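Food hygiene registration for a shared hall kitchen in Sotham

Posted by Lullorside_Lettings, 6/14/19

Our association lets a small kitchen to hirers who sell packed snacks and drinks at events. Must each hirer register separately with the council, or does our own registration cover them? The kitchen was refitted in February.

Answer from Aranda Desk

Any hirer who sells or supplies food on a regular basis should register in their own name. Your registration covers only the food which your association itself provides. Packed goods are included in this requirement, and labels must remain on the packet until sale. 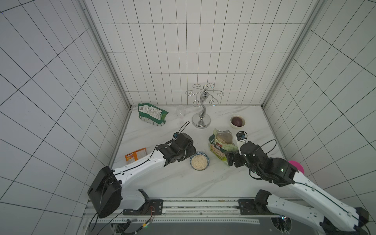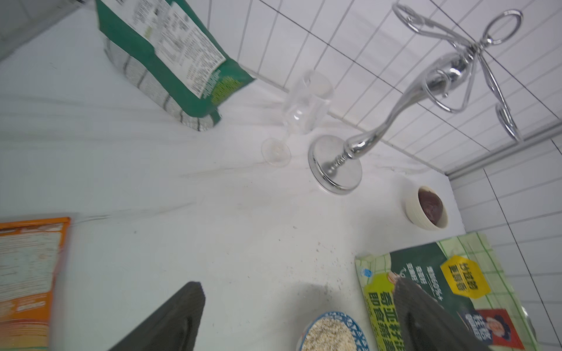

Snack bag with its label side up.

Hirers should be asked for written confirmation of registration before the first booking. It is advisable to keep this with the hire agreement. Our own hall has 1,843 bookings on file and the same form is used for all of them.

Answer from hustadau579

We never bothered for a one-off cake sale and the council did not object. Ring them and ask.

Answer from Sotham Halls Forum

The above may be correct for a single occasion. It should not be relied upon for monthly lettings.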